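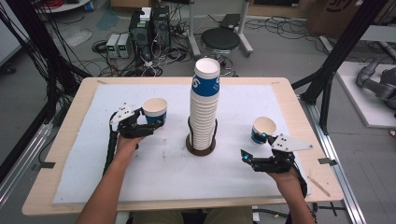
Why does coffee from a paper cup taste different from the same coffee in a ceramic one?

Mostly it is the lid and the heat. A lid keeps much of the smell away from the nose, and a thin wall lets the drink cool in another way than a thick one.

Leen Sfeir has thought about this question for 20 years. She runs Awan, a small coffee bar with 3 tables and a long counter, and she buys her beans from a roaster called Plulton. In April she invited me to taste one coffee in two cups, side by side.

The first sips were almost the same. After roughly ten minutes the difference was clear to me. In the ceramic cup I found something like dried apricot. In the paper one the coffee was flat, and a little sour at the end.

"People blame the beans," Sfeir told me. "I ask them to take off the lid first."

She also asks her guests to wait. Very hot coffee hides its own taste, she says, and many customers finish it before it becomes interesting. Her own morning cup stands by the till until it is nearly lukewarm, and then she drinks it slowly, between orders.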